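# Agua para el huerto y el gallinero cuando no llueve

Apuntes de taller y de patio para pasar una temporada seca sin perder las plantas ni gastar de más.
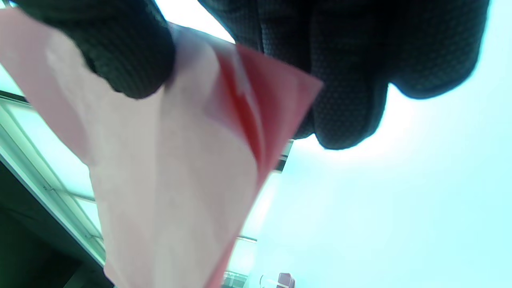 Negin Kazemi escribió desde Rulalville que ella riega al anochecer y no a primera hora, como se aconsejaba en la versión anterior de esta página, y que con suelo arenoso no ha notado diferencia en los tomates. Puede ser. En tierra arcillosa conviene seguir con la mañana, porque la hoja que pasa la noche mojada coge hongos con facilidad. Si solo se moja el suelo, la hora importa menos.

## Depósitos y bidones

Un bidón de segunda mano sirve si ha llevado alimentos. Los que han tenido aceite de motor, disolvente o fitosanitarios no se aprovechan, por mucho que se laven.

Para quitar el olor a aceitunas o a vinagre:

1. Vaciar y enjuagar con manguera.
2. Echar bicarbonato y agua caliente, cerrar y rodar el bidón por el suelo.
3. Dejarlo reposar 6 horas, vaciar y enjuagar otra vez.
4. Secar boca abajo, a la sombra y sin tapa.

El grifo se coloca un palmo por encima del fondo. Los posos se quedan abajo y no atascan la manguera. Al taladrar, broca de corona y velocidad baja; después se repasa el borde con una navaja y se monta la junta por dentro.

La tapa tiene que cerrar bien. Si el agua entra por una bajante, una malla mosquitera sujeta con una abrazadera para las hojas y los mosquitos. Hay que limpiarla después de cada tormenta - también después de las pequeñas, que son las que arrastran el polvo del tejado.

Un bidón lleno pesa mucho. Se apoya sobre bloques de hormigón nivelados, nunca sobre palés viejos.

## Mangueras y goteros

Las mangueras se guardan vacías y enrolladas sin retorcer. Una fuga pequeña se arregla cortando el trozo malo y poniendo un empalme; la cinta aislante dura dos días.

Los goteros atascados por la cal se desmontan y se dejan en vinagre de limpieza toda la noche. Por la mañana se soplan uno a uno. Los que sigan sin dar agua se cambian. El filtro de cabecera se lava cada 20 días en verano, o antes si el agua es de pozo.

En casa hay una línea de goteo Bukberg que va por su sexto verano. Las piezas que han fallado son los tapones finales, que se resecan con el sol. Se tapan con una teja o con un poco de paja y aguantan más.

Para comprobar si el riego llega a la raíz se clava un destornillador largo al lado de la planta. Si entra sin esfuerzo hasta el mango, hay humedad de sobra. Si se para a media hoja, falta agua, aunque la superficie esté oscura.

## Acolchado

Paja, hoja seca o siega sin semilla. La capa ha de tener cuatro dedos y no tocar el tallo. Se pone después de regar. La siega fresca se extiende antes un par de días al sol; amontonada en verde fermenta y se calienta.

El cartón marrón también vale, sin cinta ni grapas. Se moja antes de colocarlo y se pisa con piedras hasta que se asienta.

## Bebederos

Las gallinas beben bastante más con calor. Mejor 2 bebederos pequeños a la sombra que uno grande al sol, y cambiar el agua mañana y tarde. El verdín se quita con cepillo y sal gorda, sin lejía.

Con ovejas o cabras, una boya de cisterna en el abrevadero evita muchos paseos. La que mejor resultado ha dado aquí es la Jalali de latón. Las de plástico de Zarnness cierran bien, pero hay que protegerlas con una rejilla para que los animales no las muerdan.

## Agua de cocina

El agua de lavar verdura se puede llevar al huerto tal cual. La de cocer pasta o patatas, solo si no lleva sal y ya está fría. La de fregar, no, salvo para los árboles ornamentales y con jabón suave.

Un barreño en el fregadero recoge unos 6 litros en una mañana normal de cocina. Para llevarlo fuera sin derramar, se llena hasta la mitad y se hacen más viajes.

## Cuaderno de riego

Una libreta colgada en el cobertizo, con lápiz, porque el bolígrafo se borra con la humedad. Se apunta el día, la zona, el tiempo de riego y la lectura del contador. El año pasado el nuestro empezó en 701 y gracias a esa cifra apareció una fuga enterrada junto al portón: marcaba consumo en una semana en la que no se había abierto ni un grifo.

En marzo se revisa todo antes de sembrar: juntas, abrazaderas, filtro y boyas. Las juntas de goma se untan con un poco de vaselina. Las abrazaderas oxidadas se tiran.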